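I have spent 12 years writing grasp planners, and I think we spend our time on the wrong half of the job. A new planner gets a talk and a demo. The code that decides which recordings it learns from gets a script that Octavio Durán wrote in October and has not opened again.

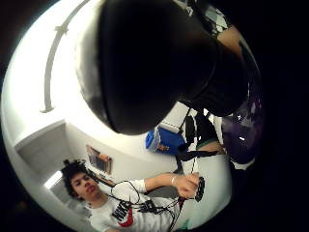

Filtering should be treated as part of the controller, with tests and an owner. At Saltico we train on whatever passes a length check. A wrist view with a big dark shape over the top half and a tangle of black cables across a man's T-shirt is the right length, so it passes. The planner then has to make sense of it.

Last spring we pulled 33 clips by hand and retrained. Ivana Montecinos did the work in 4 days – less time than we had spent arguing about the cost function. I would like the next hire to work on that script full time.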